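Caring for Knitwear, Session 4: Folding and Storing
Tutor: Hatice Karabulut

Welcome back! Last time we got as far as drying flat, so your jumpers should be ready to put away, and this is the part I look forward to all year. Please bring one heavy knit and one fine one, and we'll use both.

Why we fold

A hanger puts all the weight of a knit on two small points at the shoulders. Heavy yarn drops, the body grows longer, and you get those odd little bumps at the top of each sleeve. Folded, the weight rests on the whole piece. Chunky knits gain the most from this!

Working on a bed

A bed is a lovely place to fold. There's room to spread the sleeves, and the cover holds the wool still while you turn it. Smooth from the middle outwards with a flat hand and never tug at the hem. With a thick knit, let the fold roll over softly; a sharp crease is hard to get out later. Mottled yarns like the brown, grey and rust one are a joy here, as the streaks show you which way each layer is running.

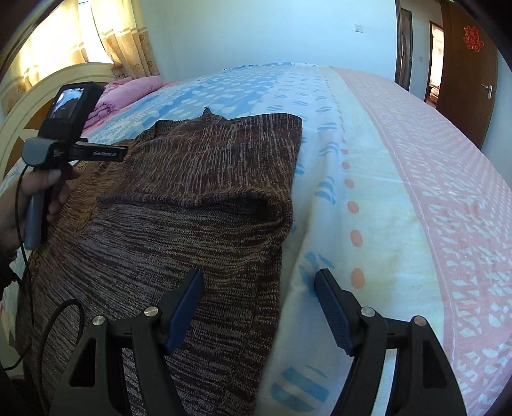 Into the drawer

Heaviest at the bottom, fine knits on top, and no more than six to a pile. Leave a bit of air above them. If your drawers are shallow (mine are only 44 cm wide, so I know the feeling), roll the fine ones and stand them side by side.

For next time

Refold one knit at home and leave it overnight, then look at where the creases fall. Read page 49 of the course booklet on moths, and bring any questions about cedar, lavender and so on. I have plenty to say about lavender!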